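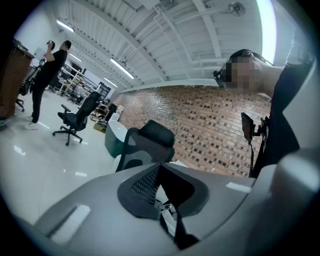
Noelia Vallejo wrote in to ask why her glasses slide down her nose every time she leans over the sink, when they sat fine the day she picked them up. She had already tried stick-on nose pads and they fell off within a week.

Most sliding comes from loose screws, dirty nose pads or temples that have spread. You can deal with the first two at home, and often the third.

What you need

A precision screwdriver that fits your screws
Dish soap without lotion in it
A soft toothbrush
A clean microfiber cloth
A bowl of warm water
A light-colored towel to work on

Wash them first

Rinse the glasses under lukewarm running water. Hot water can damage lens coatings. Put one drop of dish soap on your fingertips and rub both sides of each lens, then the nose pads, then the full length of the temples. Spend 40 seconds on this. Most people stop after five.

Use the toothbrush only on the pads and hinges, and keep it off the lenses. If the pads have turned green or yellow and stay that way after a wash, replace them. Rinse well, shake off the water and dry with the cloth. Paper towels and shirt tails scratch.

Tighten the screws

Spread the towel on a table and open the glasses on it. A dropped hinge screw is much easier to find on a towel than on a floor.

Hold the hinge between your thumb and finger so that nothing twists. Turn the screw clockwise until it stops, then leave it alone. If the temple is now stiff to fold, back the screw off a quarter turn. Do the other side, then the two small screws behind the nose pads if you have them.

A screw that works loose again in a few days is probably worn. Take the glasses to a shop and ask for a new one. My optician in Dovthorpe keeps a drawer of them and has never charged me.

Check the fit

Set the glasses upside down on a flat table with the temples open. Both temples should touch the table. If one is in the air, the frame is bent.

Next, put them on and look down. They should stay put without squeezing. The bend in each temple should start right where your ear meets your head. When it starts farther back, the glasses have nothing to hang on to and will slide - this was the trouble with mine.

Adjust the bend

Plastic temples need warmth before they will move. Hold the last two inches in the bowl of warm water for a minute, dry them, and press the tip down a little with your thumb. Hold it until it cools, and try them on. Repeat if needed. Small changes are better, as a bend is hard to take back out.

Metal temples with plastic tips can be done the same way. Leave titanium, rimless and spring-hinge frames to an optician.

How often

I wash mine every evening and check the screws once a month. The cloth goes in with the laundry, without fabric softener, or it will leave streaks on the lenses.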